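About Us

Hi, and thanks for clicking through! We're Pivent, a small software shop in Bradville, and we write the code that sits between a person saying "pick that up" and a robot arm doing it. I started the company with a friend from grad school, in a unit behind a tile showroom, with 2 secondhand arms and a very patient landlord. We've moved since then (one street over, so don't get too excited), and there are 18 of us now.

People sometimes write in asking to buy a robot from us. We don't build robots! We buy the arms like everyone else does, and then we spend our days arguing about what they should do next. If you need hardware, I'm happy to point you to folks who sell it. If you already have hardware and it keeps closing its fingers on thin air, then yes, please do get in touch.

What we make

Our main product is Baidoo, a planner for two-arm work. Give it a pair of arms and a job that takes both of them, and it works out who goes where, in what order, and how to keep the elbows from knocking into each other. That last part sounds easy and ate most of our first year. Two arms reaching for the same spot is a bit like two people reaching into the same kitchen drawer, except neither of them says sorry.

The other one is Inix, which is our perception toolkit. It looks at what the cameras see and tries to say where the parts are, which way they're facing, and how sure it is about all that. I care a lot about the "how sure" piece. A planner can do something sensible with "I think the joint is here, but give me another look." It can't do much with a confident wrong answer, and we've got the scuffed fingertips to prove it.

The stuff we test on

Early on we tested with blocks, because blocks are cheap and they hold still. Then a customer brought us a job with long, skinny, foldy parts and our nice demo fell over in a morning. So these days a lot of our test work is big awkward household-type things: frames, poles, anything with a hinge, plus cloth that bunches up however it likes. White plastic on a black sheet is kind to a camera until the shine gets going, and then the edges start to swim.
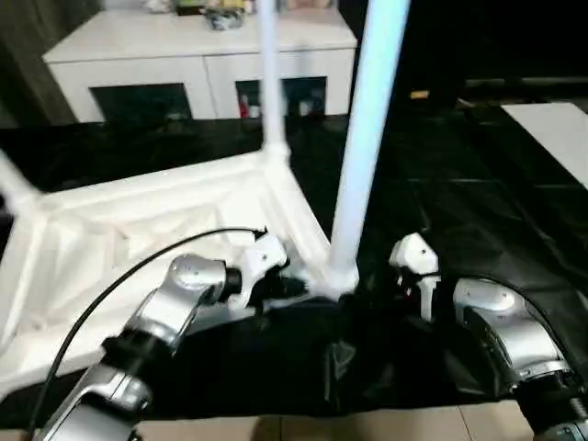
Two arms, one folding frame: both grippers down by the connector at the foot of the blue tube.

Getting two grippers in that close to one joint is the kind of problem we love. Each arm is an obstacle for the other one, the tube is in the way of both, and the cables have opinions too. Baidoo replans as it goes, so if Inix changes its mind about where the rim is, the arms slow down and adjust instead of plowing ahead.

How we work

We ship a release every 6 weeks, and every release has to run on the real arms before it goes out the door. Simulation is great and we use it all day long, but cloth in a simulator is still way better behaved than cloth on my floor.

Tuesday is log day. We pull up the runs that went wrong, put them on the big screen, and step through them with coffee until somebody says "oh no, that was me." (Often it's me. I once swapped left and right in a config file and spent an afternoon blaming the calibration.) Customers can sit in on log day if they want to, and a surprising number do.

Come say hi

We're hiring for planning and for tooling, and we take interns starting in March. You don't need a robotics degree, but you should like reading logs, and you should be okay with kneeling on tile. If you'd like to see Baidoo run on your own parts, box some up and send them over. The weirder the better!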